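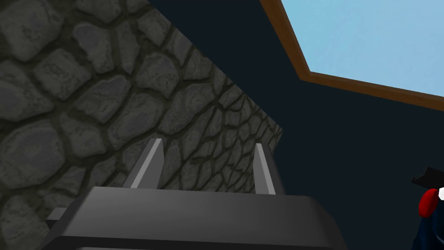 Stone wall, navy surface of nothing, both fingers open. Skemley, practice room four.

The Cup at Skemley

"Again," said Letay, and Simon went again.

Simon was the arm. He lived inside the practice house at Skemley, which was a house only in the sense that the computer said so, and on the big screen in the office he had just opened his two grey fingers in front of the stone wall and stopped there, thinking. Or whatever it was he did. Letay Yimer called it thinking and had given up blushing about it.

"He's looking at the wall," said Mesfin.

"He's looking at everything! He has to know where the wall is before he can clear a table next to it."

Mesfin Mersha had run the canteen for longer than the lab had been in the building, and he had come upstairs on his break with a tea towel still over one shoulder. He had one question, and it was the same one he'd asked in May. Could it do the cups yet?

"The pretend cups, yes," said Letay. "Nearly always. Last night he did 129 tries and dropped 3."

"And real cups?"

She pulled a face, but a happy one. Real cups were downstairs, on the bench with the real arm, and real cups had tea in the bottom and handles that pointed any way they pleased. Yesterday the real arm had lifted one, carried it the whole length of the bench and set it in the rack upside down, as neat as you like, with the teaspoon still in it. The spoon went on the floor. Sumeya Negussie had cheered so loudly that someone from Zetolmont came in from next door to ask who was getting married.

"It took how long, this cup?"

"Forty-one seconds."

Mesfin folded the tea towel in half, then in half again. "I do a tray in that."

"You do! I've watched you, I've timed you, you're marvellous. But he couldn't find a cup at all in the spring, Mesfin. He used to close his fingers on the air beside it and carry the air away ever so carefully."

That made him laugh. He pulled over Gadisa's chair and sat down, and she could see he meant to stay past the end of his break.

"What can he do, then? Today. If I took him down with me."

Letay gave it proper thought. Wiping a flat table, if somebody moved the salt. Folding that towel, on a good morning, slowly. Cups, one at a time, if they stood apart. Not glasses. Not a stack of plates, not the big pan, and not the drawer that sticks.

"The drawer that sticks," said Mesfin, "I can't do either. You have to kick it."

"We haven't taught him kicking."

"Put it on the list."

She did, too. She wrote it on the board under Iro's notes about the sink, in large letters, and when she turned round he was leaning towards the screen with his elbows on his knees.

"Go on," he told it. "Again."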